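Reading Room and Bible Study: Frequently Asked Questions

Who are the sessions for?

Anyone who wants to read Scripture in company. You don't need to belong to a church, and you don't need to have read any of it before.

What are you reading at the moment?

We are in the second half of Genesis, from Joseph being sold by his brothers to the burial of Jacob. Eoin Ó Súilleabháin leads the Sunday group and sets the chapters a week ahead. When we finish we will start on Ruth.

Which translation should I bring?

Bring whichever you own. The group hears the passage read aloud from one version, but differences between translations often give us something to talk about. If you have no Bible, borrow one from the shelf by the door at Fahy House. 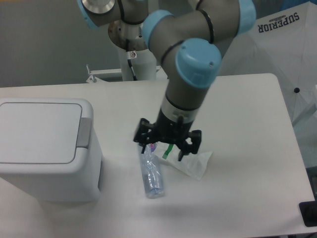
Questions about food come up most often, as Genesis is full of famine and grain, and the Sunday group runs close to lunchtime. You are welcome to bring something to eat and drink. A plastic bottle and a wrapper on a white table are fine while we read, but please take your rubbish with you when you go. Hot drinks are served in the hall afterwards and there is no charge.

Do I have to read aloud?

No. The reader asks for offers at the start, and you can pass without giving a reason. Names such as Potiphera and Zaphenath-paneah catch most people out — say them as best you can.

Can I follow from home?

The notes are posted to members each month. Write to the Bresow office if you would like large print. We do not record the discussion.

Is there a library?

Yes, a small one. It holds 829 books, mostly commentaries, atlases and Bible dictionaries. You may borrow 2 at a time and keep them for a month. The older volumes from the Tratum bequest have to be read in the room.

Are children welcome?

Children over ten may sit in with an adult. Younger ones have their own story hour in the Odik Room, at the same time. It is closed in August.

How do I find the page numbers in the notes?

References in the notes are to chapter and verse. Page numbers are only given for the library atlas.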